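Barnau Street Block Party, planning meeting, Aug 20, 2026

Okay, I'm typing these up while I still remember who wanted what, so bear with me (my handwriting is a disaster). We started with money, which went better than I feared! After the July yard sale we have $1,685 in the pot, and the tent from Bundus will eat 600 of that. I asked if we could skip the tent and got a lot of looks. Tent approved.

Next came bread and rolls, and whether to put them out in woven baskets or just leave the bags on the tables.
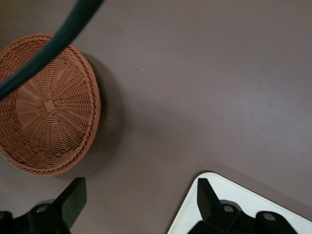
Tatiana Mikuš thought the bigger question was who picks up the bread, as the Matoušek bakery closes at 2 and won't hold orders. I said I'd go. Somebody please text me that morning!

Then food and drinks, and we went on way too long about this one. Sandwiches yes, hot food no, sodas in glass bottles maybe, and I still want trays with a rim so things don't slide off on the slope.
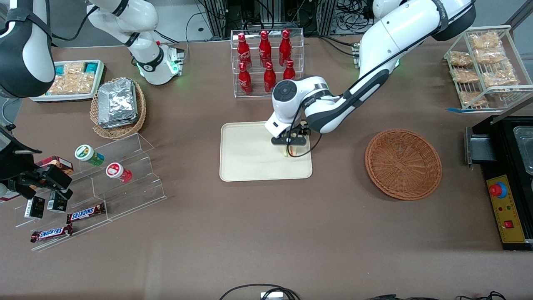
Dalibor Michalík wanted to know if the city would even let us have glass on a closed street, and he'll call the permit office. Until then I'm not ordering any drinks.

Music: Anirness said yes, they play after dinner, and they need an extension cord. Flyers are printed, 247 of them, and they're in a box on my porch. Come grab a stack.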